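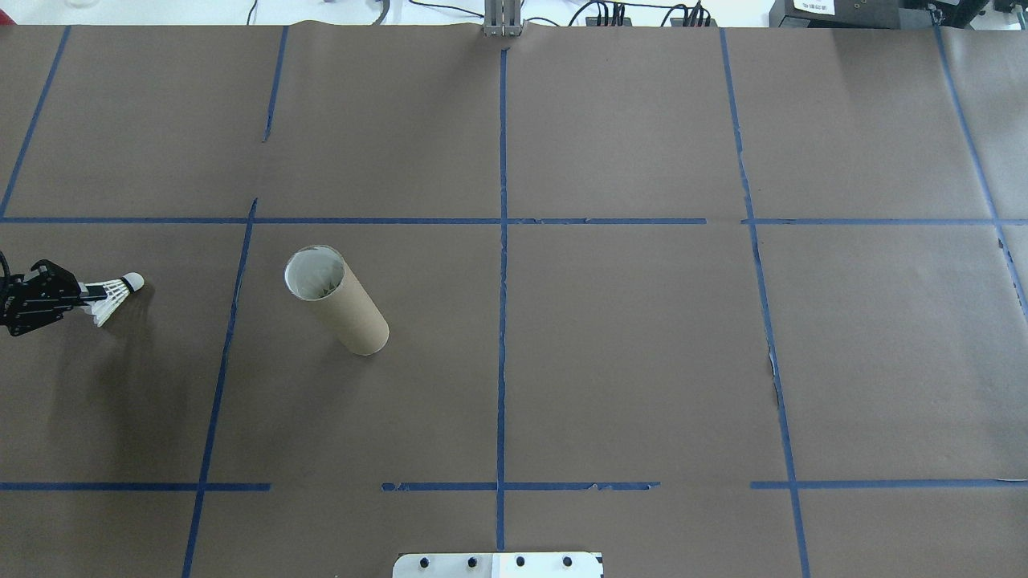 Unit 3: Costing a Workcell Before You Fall in Love With an Arm

Print this page | E-mail this page

Okay, so last time I let you all run wild with catalogs, and every single budget I got back had the arm on line one and then a big hopeful blank. I did the same thing the first time I planned one of these (for the Dornelholm lab, years ago now), so no hard feelings!

Let's go through it in the order I'd do it today.

Start with the table. How far does the arm need to reach, and what has to fit inside that reach? Brown kraft paper and blue painter's tape are the best planning tools I know. Cover the table, tape out your cells, put a thing in a cell and try to pick it up. A shuttlecock and a cardboard tube will teach you plenty about finger shape and approach angle, and if the layout is wrong you peel it up and go again. Budget 200 dollars for paper, tape and odds and ends, and please don't let anybody cut that line.

Next, the gripper. Get it quoted separately. Dellenus will happily give you a bundle price, and it may even be a good one, but you want to see what you're paying for the fingers on their own. Light, feathery things and stiff round things don't ask for the same grip. Ask for 3 sets of fingers, minimum.

Then mounting. I can't say this loudly enough: a column, a base plate, a framework to hang things on, bolts, braces. It adds up, and it's usually a different supplier (we've used Arier) with a different lead time. If your arm shows up in October and your frame doesn't, you've bought a very expensive thing in a crate.

Cables and power go on their own line too. Count the plugs, then add more. Same with desk space: every pendant needs somewhere to sit where a person can reach the stop button without leaning over the work. 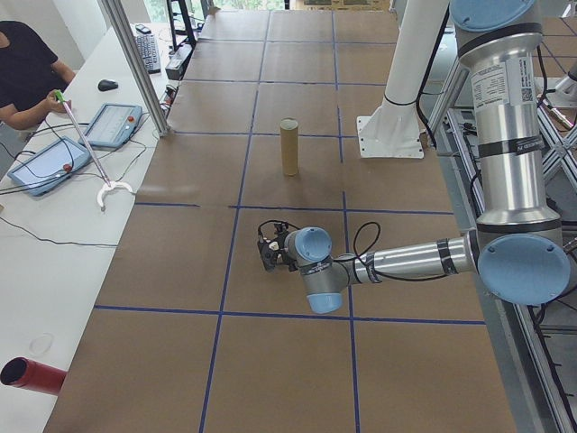
Maysoun Abou Jaoude argues that people should be the first line of the budget, ahead of any hardware, and I've come around to that more than I'd like to admit. Her rule when she planned the Abu Hammour cell was 2 trained operators paid for before a purchase order went out. Put the training days in your sheet, with names next to them if you can.

For next class: bring a one-page budget with table, gripper, mounting, power, desk and people, plus your longest lead time circled.

Reader comments (3)

Tobin: Do we include shipping on the mounting line or keep it separate?

Priya K.: Separate, I lost points for that in Unit 2.

Lou: Can we get the blank spreadsheet again? My link is dead.

Contact the course office | Copyright Dornelholm Continuing Studies | Back to top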